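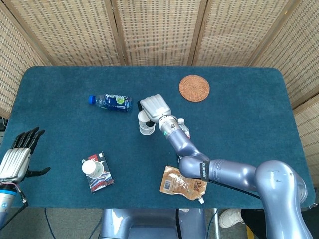 Puspita Krishnan wrote, after my last piece on shared workrooms, that a screen which stops her seeing the next table also stops her hearing it, and that anyone who needs a sound level meter to tell them otherwise has stopped using their ears.

I take the point about ears. The perception is real and reported often enough that it should be treated as data. A person who can't see a talker tends to pay that talker less attention, and some of the annoyance goes with the attention. My objection is to what happens next, when the perception is written into a furniture schedule and the schedule is signed off as acoustic treatment. A visual divider and a sound barrier have different requirements, and most of what is sold for the first job does very little of the second.

A barrier has to do two things. It must be heavy enough and sealed enough that little sound comes through it, and it must be large enough, compared with the wavelengths involved, that little bends round it. An open weave fails the first test at once. Air passes through the gaps, and where air passes sound passes. Such a panel may scatter a little at the top of the speech range, but as a barrier it can be left out of the calculation.

The second test is the one that catches the solid products. At 500 Hz, well inside the range that carries the energy of a voice, the wavelength in air is 0.69 m. The desk screens specified for the Ukstead fit-out were 1018 mm high, measured from the floor. A seated adult's mouth is above that, and so is the ear of the seated adult opposite. There is a direct path over the top, and the screen has no part in it. I raised this in June and was told that the product had a good rating. It did. The rating described the absorption of the covering in a test chamber, which is a different property from the loss across the screen once it is standing in a room.

The two properties are confused constantly, including by people who ought to know better. Absorption describes how much of the sound striking a surface fails to come back. Insulation describes how much fails to get through. Thick mineral wool is very good at the first and poor at the second. A sheet of steel is the reverse. Trade literature for office products uses 'soundproof', 'acoustic' and 'sound-absorbing' as though they were three strengths of the same thing, and buyers follow.

Absorption is worth having, and it is worth being clear about how much is needed. Take the main room at Ukstead, which has a volume of 314 cubic metres. With 50 square metres of equivalent absorption area in it, the Sabine formula gives:

T = 0.161 × 314 / 50 = 1.01 s

That is too long for a room in which several people are on the telephone. To halve it, the absorption area must be doubled. A further fifty square metres of perfect absorber is needed, or more than that of any real one. Nobody finds that area on tabletops. Felt or carpet laid over a hard table will take the clatter out of cups and keyboards, and I would recommend it for that reason alone, but a thin layer on a solid backing absorbs mostly at high frequencies and its area is small. It reduces a source of noise. It does not change the room in any way that a reverberation measurement would reliably pick up.

The ceiling is where the area is. It is also the surface that architects most like to leave bare, with the services on show, and the one hardest to treat once the lights are up. I have sat through a good many meetings in which the ceiling was ruled out in the first minute and the rest of the hour went on choosing a colour for the screens.

Afiq Setiawan has argued to me that reverberation time is itself the wrong target, and on this I have come round to his side. The formula assumes a diffuse field, with sound arriving evenly from all directions, and a wide low room with its absorption on one surface has nothing of the kind. What the occupants care about is how quickly speech falls away with distance and at what distance it stops being intelligible. Both can be measured with a loudspeaker and a line of microphone positions, and the procedure is standardised. It takes longer than a balloon burst and it costs more, so it is left out of the brief, and the easier number is put in its place.

There is a further awkwardness. Add absorption to a noisy room and the background falls along with everything else. A quieter background makes a single voice easier to follow at a distance, and an intelligible voice is more disturbing than a babble of the same level. The Sitompul reading room was treated generously and drew more complaints afterwards than before, nearly all of them concerning one or two talkers. The treatment had performed as calculated. The calculation had been for the wrong quantity.

My own position is fairly narrow. I have no quarrel with screens as screens. They divide a room, they control glare, they give a person something to put their back to, and if they make the neighbours seem quieter then that is a benefit and may be claimed as one. They should be bought under furniture, on those grounds, and the acoustic line in the budget should be left for things that act on sound – ceiling area first, then full-height partitions with proper seals at the head and the foot, then a separate room with a door for calls. A gap of 5 mm under that door will undo a good part of what was paid for it, so the threshold seal belongs in the same order.

Suppliers could help by stating which property a figure refers to. Urneo now prints absorption and insulation in separate tables, with the mounting condition given for each. Zeseo prints one number without a unit. Until that is fixed, a buyer should ask for the test report and read the page that shows how the sample was mounted, which is usually near the back.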